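Trilthorpe Street Residents' Group
Minutes of the February get-together, 7 pm, back room of the Brenent

I'm doing the minutes again as my handwriting is apparently the neatest, so please forgive the chattiness. If I've got anything wrong, tell me before the next one and I'll fix it.

Apologies: the Chaudhry household (new baby, hooray!) and both sets of neighbours from the corner block.

Last month's minutes were accepted, with one correction. I'd written that the street tree survey was finished. It isn't - the laneway side still has to be walked.

Verge gardens
We spent most of the night on this, and I'm glad we did. The nursery at Clurudari will give us native tube stock at the bulk price if we order 60 or more in one go. Between the people in the room we already had names down for most of that, so I moved that we go ahead and it was carried with one against (he doesn't like kangaroo paw, and that's his right). Planting will wait until the soil has cooled down a bit. I'd love to get stuck in tomorrow, but everyone with an actual green thumb said I'd be cooking them.

There was a good long talk about watering. Four of us have tanks and are happy to share on dry weeks, so I'll put a roster on the noticeboard and you can scribble on it. Please don't run hoses across the footpath after dark, we've had one stumble already.

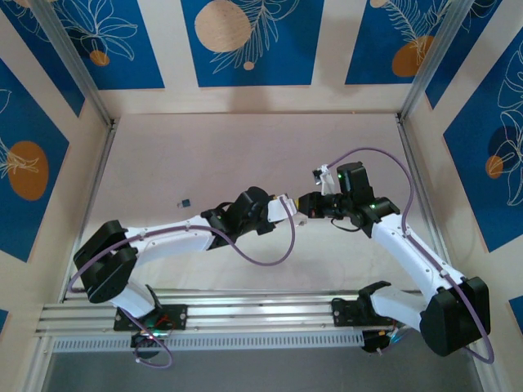

Irfan Mughal asked whether the council needed to sign off on anything taller than knee height near the driveways, and said he'd been told two different things by two different people at the counter. We agreed to get it in writing. I'll send the email and copy in anyone who wants it.

Money
We've got $184 in the tin after paying for the mulch. The tube stock will eat a fair bit of that, so a sausage sizzle was floated, and then a cake stall, and then both at once. I'm in favour of both at once. No decision yet - bring ideas, and bring your favourite slice recipe too while you're at it.

Traffic
Cars are still using our street as a shortcut to the station, mostly between school drop-off and nine. We've been asking for a speed hump for ages and I read out the latest reply, which thanks us for our patience and says very little else. A few people wanted to try painted bins with "slow down" on them, which I think would look terrific. Colours got a bit heated, so that's held over.

Other bits
The lost tabby from number 7 is home, a bit skinny and very cross.
The book box needs a new hinge. I've got one in the shed and will bring a screwdriver.
Could whoever borrowed the long ladder please pop it back? Side gate's never locked.

To do before next time
Me: council email, watering roster, hinge.
Irfan: ring Clurudari and lock in the tube stock.
Everyone: walk your bit of the laneway and note down any trees that look sick.

We wrapped up at 8.40 and a few of us stayed for a cuppa. Same room next month, and please bring a mug from home if you can.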